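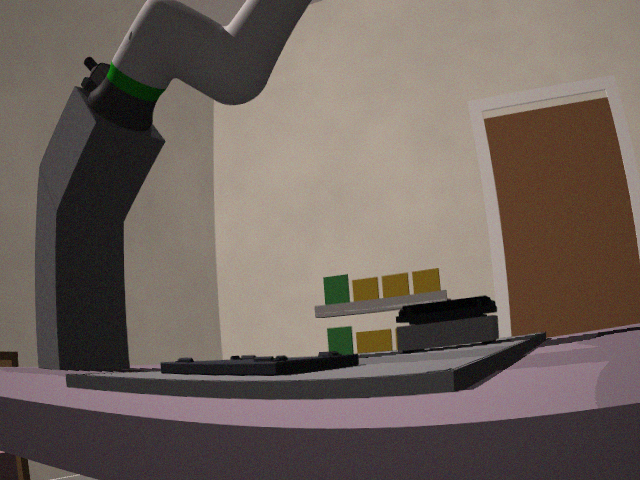

Frequently Asked Questions: Remote Demonstration Sessions

Last updated 29 Oct 2021

The following answers are for participants in the Grillo programme, in which members of the public and partner institutions show a robot arm how to carry out simple tabletop tasks by remote control. Partners with a signed agreement should also read the Duvik Partner Terms.

General

What is the Grillo programme?
Grillo collects demonstrations of everyday handling tasks. A participant guides a robot arm through a task from start to finish, and the movements are stored so that a control program can later be trained on them. The programme is run by the Sombatkul Institute. The software used for sessions is called Protness.

Do I operate a real robot?
New participants work only in simulation. The arm, the table, the blocks and the room are all drawn by computer, and nothing can be damaged. Participants who complete the simulated stage may apply to guide the physical arm at the Institute, either by remote control or by hand on site.

Do I need previous experience?
No. Each participant completes a practice session before any demonstration is stored. Practice runs are deleted at the end of the day.

Taking part

What equipment is required?
A desktop or laptop computer, a wired internet connection and a game controller with 2 sticks. Touch screens and mobile telephones are not supported.

What does a session involve?
The participant is given a written task, such as moving a green block from the upper level of the block shelf to the tray. The starting layout is set by Protness. The participant presses Start, guides the arm, and presses Finish when the task is complete. A session is limited to 300 seconds, after which it closes automatically and is marked as unfinished.

May I change the layout before starting?
No. If the layout does not match the written task, please select Report and proceed to the next one.

What should I do if I make a mistake?
Please continue if the task can still be completed. A dropped block that is picked up again is useful to the programme, and such sessions are kept. If a block has fallen from the table, press Finish and select "Not completed" from the list.

Must I move quickly?
Speed is not assessed. Participants are asked to move at a steady pace and to avoid long pauses while the arm is close to the blocks.

Why does the arm stop before reaching the point I have chosen?
The arm has a fixed reach and will not pass through the table, the tray or its own column. Approaching from a different side will often solve the problem. Error 507 means that the requested position is out of reach. The session may be continued once the stick has been released.

Data and records

What is stored?
The positions of the arm and the objects, the controller signals, the time taken and the participant number. Sound and pictures from the participant's own computer are not stored.

May I withdraw my demonstrations?
Yes, by written request quoting the participant number. Demonstrations already included in a published set cannot be withdrawn. The next set closes at the end of November.

Is there a limit on the number of demonstrations?
Each participant may submit up to 1000. Partner institutions should refer to their own agreement.

Will I receive a certificate?
A certificate of participation is issued on request once the simulated stage has been completed. It does not serve as a qualification in the operation of machinery.

Further enquiries

Questions not answered on this page should be sent through the Help form in Protness. Please include the participant number and the session number, both of which appear on the closing screen.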